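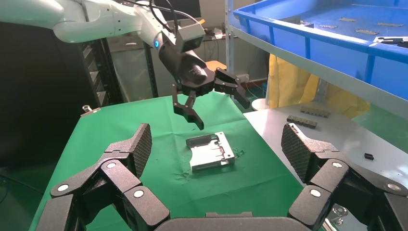 Hazem Lahlou wrote:

> The Clostgate patch broke my save on the dedicated server. I had the
> whole lower ring built out, 61 structures, and after the update the
> server loads the world but the conveyor junctions on the east side
> come back with no owner. Players can walk on them but can't edit or
> remove them. Single player loads the same file without trouble. I
> tried a clean install of the server, then a clean install plus the
> old config, and got the same result both times.
>
> Is this the chunk ownership change that was in the May notes? If so,
> is there a way to run the conversion by hand? I don't want to roll
> back, as four people on the server have already bought the expansion
> and started the new zone.

Yes, it is the ownership change, but the May notes only cover half of it. There were two changes and they landed in different builds.

The first one moved the owner field from the structure record to the chunk record. That was the May build. Every structure in a chunk now takes its owner from the chunk unless it has an override. The converter for this runs once, on first load, and it works the same way in single player and on the server.

The second one came with the expansion. Junctions that touch more than one chunk are now stored in a separate table, and the converter that fills the table only runs when a player with build rights is present in the chunk at load time. In single player that is always true, as the world does not start until you are in it. On a dedicated server the world starts with no one connected, so the converter finds no player, skips the chunk, and marks it as done. That last part is the bug. It should leave the chunk unmarked and try again later.

You can check this in the server log. Set the log level to 3 and look for lines with "junction pass" in them. A chunk that was converted prints a count. A chunk that was skipped prints a count of zero and then "complete" on the next line. If your east side is all zeros, you have the same fault I had.

Why only the east side: the spawn area is kept loaded by a different routine, and that one passes a placeholder player to the converter. Anything close enough to spawn gets converted properly. I assume your lower ring starts near spawn and runs east. On my test world the line between good and bad junctions was exactly at the edge of the spawn area.

The fix, in the order I did it:

Stop the server and wait for the process to exit. Do not use the restart command in the console, as it writes the world again after the config is read.

Copy the whole world folder somewhere else. Copy the folder, not only the main save file. The junction table is in its own file and the two have to match.

Open the copy in single player on a machine with the same build number. Not close to the same. The expansion build and the small fix that came after it use different table headers, and the game will load the wrong one without a warning.

Before loading, delete the file junction.idx from the world folder. This removes the "done" marks. It does not remove the junctions, which are in junction.dat. If you delete the wrong one, go back to your copy.

Load the world and travel to each affected chunk. You need to be inside the chunk when it loads, so fast travel is better than walking. Walking loads the chunk ahead of you while you are still in the previous one, and the converter skips it again. I lost an evening to this. If you have no travel point in the area, quit while standing in the chunk and load again from there.

Save, exit, copy the folder back, start the server.

After this the junctions will have an owner, but the owner will be your single player profile. If your server ID is different from your local ID, you then need the transfer command, which takes the old ID, the new ID and a chunk range. It accepts a maximum of 70 chunks per call. Above that it returns success and does nothing. Split the range if you need to.

Two other points.

Jorker posted a script in the other thread that edits the table directly. I would not use it on an expansion save. It was written for the May format and assumes a fixed record length of 30 bytes. The new records have a variable length once a junction has a filter set on it. On a world with no filters it will work. On a world with even one filter, every record after that one is written in the wrong place. The game will still load the file, and you will find out later when items start coming out of the wrong side.

The second point is about the auto-backup. The server keeps its backups in a rotation, and it counts a start and stop as a full cycle. If you have been restarting the server a lot to test this, your last good backup may be gone or close to it. Turn off the rotation before you do anything else. The setting is under [storage] in the server config. The game menu has one with the same name, but that one only affects local saves.

As for the new zone, it is not touched by any of this. Chunks made after the expansion are created in the new format from the start and never go through the converter. What your four players have built there should survive the steps above, with one exception. If someone has run a conveyor from the old area through the gate into Forkik, the junction at the gate belongs to both sides. On my world that junction kept its owner but lost its filter settings. Write them down first.

I sent a report with two logs and a small world that shows the fault. Bright replied in the tracker that the skip case is confirmed and that a fix is planned, with no build number given. The report was opened on 2023-11-11, if you want to find it and add your own log. A log from a world larger than mine would help, as mine only has one row of affected chunks and they asked if the fault can also hit chunks that share a corner. I can't test that here.

If the log shows something other than zeros for the east side, post the first few junction pass lines and the build number of the server. The build number in the launcher is the client one.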